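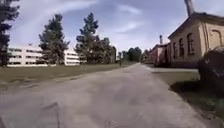 Path past the old brick building, Wamimwood campus, open day route

Thread: Drestiseck open day – anyone else go?

mudflap_421
Posted 8/15/23
Back from the Wamimwood open day. Drestiseck had their path rover out, the Drikano, driving itself up the long paved path between the lawn and the beige brick building with the tall chimney. 200 people signed up, they said. Run was slow but smooth. Stopped for a dog. Stopped for a leaf too I think. Ask me stuff, typing this on the bus.

kettlecorn
How did it do on the edges? No curb on the left there, pavement just kind of fades into the grass. Ours at work hates that.

mudflap_421
Drifted left twice, corrected both times. Guy with the tablet said it follows the grass line by color. Yellow patches confuse it a bit.

oldgreasegun
So a straight path with a tiny bend at the far end. Sorry but that's a parade, not a demo. The Wallin people did stairs in February.

kettlecorn
Wallin did three stairs and then a very long lunch break.

oldgreasegun
Still stairs.

pinwheel
Disagree with grease. That pavement is blotchy and worn, theres a crack near the start, and big conifers next to it. Shadows move all day. I'd take that over a clean hall floor any time.

oldgreasegun
Did it go over the crack or around?

mudflap_421
Over. Didnt seem to care. My coffee would have.

pinwheel
Anybody get the log numbers? Sign at the tent said 3,104 runs on that path but not how many had a person grab the stick.

mudflap_421
Asked. Got "we're still sorting that out." Saw one takeover myself, down by the trees at the far end – lost its position, sat there blinking.

oldgreasegun
There it is.

kettlecorn
One in how many tho

mudflap_421
I watched 10 runs. So one in 10, for whatever that's worth. Going again if they do the night one, they're taking names at the tent.

pinwheel
Put me down for the night one. Bringing a better jacket.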